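Most advice about keeping a car or van safe on the road comes from people selling something, so I read it with one eyebrow up. I've driven for a small delivery outfit for 12 years. What follows is what I do at home, on the drive, with tools you probably own.

## Brakes

Ignore anyone who says you can judge your pads by the mileage. Satish Salian, who used to share my round, got through a set in one winter because his patch was all hills. Look at the pads through the wheel with a torch. If you can't see them properly, take the wheel off. Squealing may be a wear warning or may be surface rust after a damp night, and the rust sort usually goes after a few stops. Grinding means stop driving it and get it seen to.

I don't believe in spray-on brake "refreshers". A tin of Jullex sat on my shelf from March until I gave it away, and the brakes never knew the difference. Plain brake cleaner on a rag does for tools and greasy fingermarks. Keep any oil or polish well away from the discs.

Check the fluid while you're there. It should sit between the two marks on the side of the pot. If it has dropped, don't just top it up and forget it. Either the pads are thin or there's a leak, and a leak is a garage job that same day.

## Tyres

The coin trick is all right as a rough look, but a tread gauge costs very little and doesn't need arguing with. Measure the inside edge as well as the outside. The inside is where mine always go first, and you won't spot it standing up.

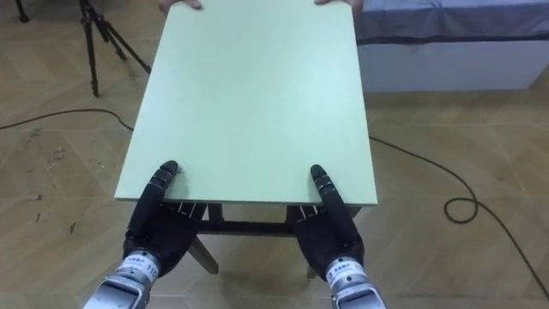

Pressures want checking cold, before the morning run. Forecourt gauges get dropped and driven over, so I carry my own and treat theirs as a rumour. Don't forget the spare, if you were given one. Plenty of people find out at the roadside that they only have a can of foam.

## Gadgets I'd leave in the shop

- Whistles that stick on the bumper to scare deer. I've seen no proof, and neither have the deer round here.
- The Zutlow steering alarm. Bushra Dogar tried one and it beeped at every roundabout in Poojary.
- Full "accident kits" at 2,899 rupees, or whatever they come to where you live. Mine is a torch, a warning triangle, a bright vest, a pen and paper, and it lives in an old shoe bag.

## Loads

A loose toolbox on the back seat is a nasty thing in a sudden stop. Put heavy items low and hard up against the seat back, then strap them. Bungee cords are for holding a lid shut. Use a ratchet strap for anything you wouldn't want to catch.

I once moved nearly 700 kilos of floor tiles across 2 trips when the chap at Onside swore it would go in one. Read the weight plate on your own van and believe that instead. With a load on, leave a longer gap in front, and try the brakes gently before you get to the first hill.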